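Treloar workshop notebook, page 597
April

Topic: small packs - what goes in the drawers, what goes on the cards, and the cloth question (again)

I've been putting off the small packs for so long that I was a bit embarrassed to open the cupboard this morning. The large cartons have been in order since winter, each one flattened and tucked in its sleeve with a proper card, and every time someone comes by to look at the collection I show them the large cartons first and hope they run out of time before we get to the lower shelf. Well, today was the lower shelf. Packets, sachets, pocket-size boxes, pieces of board, a few things that really belong in the kitchen, and a bag of wrappers from my aunt that I still haven't had the heart to go through (she folds every one of them in quarters, bless her).

Cinzia Carbone came in for the afternoon and I was very glad of her, as I always am. She has a much better eye for seals than I do. I read the front of a pack like anybody in a store would, and she turns it over before I've finished and goes straight to the ends. Her view is that the way a soft pack is closed deserves its own line on the card, ahead of color and even ahead of size, and after a few hours of it I've come around. So the order on the new cards is:

Kind of pack (soft, folding box, board piece)
Closure
Which way the print runs
Size, flat and filled
Colors
Where it came from, who gave it
Anything odd

"Anything odd" was my addition. Cinzia thinks it will turn into a dumping ground. She may be right, but the old cards had no place for a remark and people wrote in the margins, and then the margins got trimmed when the cards were recut for the Prellus boxes. I'd take a messy box at the bottom of the card over losing that again.

About the print direction. On the old entry from Feb 25, 2021, I wrote "sideways" for anything where the text didn't run the same way as the pack stood, and I never said which way I was standing the pack! Reading it back, I can't tell for half of them what I meant. A long thin box can be stood on its end or laid down, and if it's laid down the lettering is perfectly straight and there's nothing sideways about it. So from now on: the pack is always stood on its short end for the card, long side up and down, and then we write whether the print runs across or along. If it does both, write both. A good many do, with the brand along the length and the legal text in a little block of its own, and that mix is what I'm hoping to be able to pull out of the cards one day without opening every drawer.

We also talked about filled and empty. The soft packs are a nuisance either way. Emptied, they go flat and file beautifully but you lose the shape, and the shape is half of why the print is laid out as it is. Filled, they slide around, they take up four times the drawer, and anything edible is going to attract company sooner or later. Cinzia wants one of each where we can get two. Fine by me where we have two. Where there's only one I'd leave it as it came and put it in the Zedoser tins, which at least close properly. I need to measure the tins again. I had them down as 80 mm deep inside and the lid didn't sit right on the last one I packed, so either I measured to the outside or the liner has swollen.

Drawers: Ravau sent the dividers at last. There are 30 to a pack, and they come in that nice heavy gray board that doesn't shed. They need trimming by a hair at the back corners to clear the runners. I did the top drawer with the knife and then got tired and did the second one badly, so if anybody wonders why the second drawer catches, it was me, and I'll redo it. Please don't force it. The front panel is only pinned.

The cloth. I know I go on about this. Bare tabletop is good for measuring and terrible for anything shiny, since a slick pack on a slick table goes wandering the moment you lean on the ruler. The felt we had before was lovely to work on but it shed blue fluff on everything, and I was picking it out of box flaps for weeks. The plaid one was only meant to be a stopgap. I've grown fond of it. It holds a pack where you set it down, it doesn't shed, and it goes in the wash with the towels. Against it: it rumples as soon as you look at it, and you can't judge a pale blue next to it, because the cloth has pale blue in it too and your eye gets lazy. We laid a sheet of plain white paper over one corner for color checks and that did very nicely. I'd like to keep it that way, cloth for handling, paper for color, and stop arguing. (I was mostly arguing with myself.)

Plaid cloth on the table, print running sideways on both.

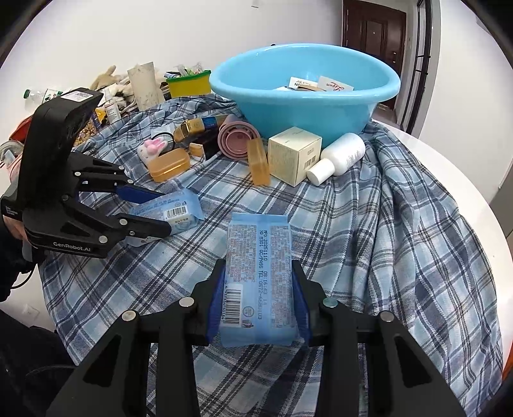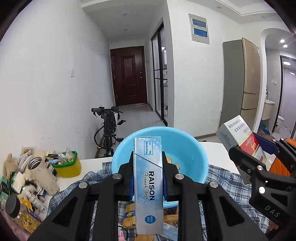
Which brings me to the codes. Cinzia asked whether we copy out stamped codes in full or only note that there is one. My feeling is that a stamp goes on separately from the printed design and tells you about a batch, so it shouldn't be mixed in with the wording of the pack. She'd like it copied all the same, in pencil, on the back of the card. It costs a minute per pack. I said yes and then remembered that the index is supposed to run to 3000 cards by the time we're done, and a minute each on that many is a lot of somebody's evenings. We agreed to do it for the soft packs, where the stamp is often the only thing that tells two of them apart, and leave the folding boxes until there's a reason to go back.

Barcodes we don't copy. They get a tick and a note of where they sit, and no more than that.

One thing I want to put down before I forget, for whoever does the tobacco drawer. The RAISON box with the "French Yogo" line goes under R, with a cross-reference card under F. I had a small debate with myself over it and the larger lettering wins. Same rule for every box that carries two names in two kinds of lettering: file by the bold one, cross-reference the other. The round badges and the tar and nicotine blocks get entered as required text, separate from the design, and please write the wording exactly as printed, capitals and all. The drawer itself stays locked when the school groups are in.

The basin worked out better than the trays did, by the way. I only brought it up because the trays were all in use, but the high side keeps the little things from going over the edge of the table, and you can turn it around without lifting it. I'd use it again for anything that hasn't been carded yet. What I wouldn't do is put carded and uncarded packs in it together, which I managed once today and had to sort out by handwriting.

Still to do:

Recut the second drawer dividers, carefully this time.
Measure the Zedoser tins on the inside, with the liner out.
Ask Ravau if they can send the narrow dividers in the same gray.
Print the new card layout and try it on a handful of packs before ordering the lot.
Go through my aunt's bag. All of it. Flatten under the heavy boards overnight and don't iron anything!
Buy more soft pencils, the hard ones dent the card and it shows on the front.
Wash the cloth.

Cinzia has taken the draft card home with her to try on some things from her own pantry, and she'll bring back whatever doesn't fit the lines. I've left the white paper taped down at the corner of the table. If you need the whole surface, peel the tape toward you slowly and put the sheet back in the top drawer, on the left, flat.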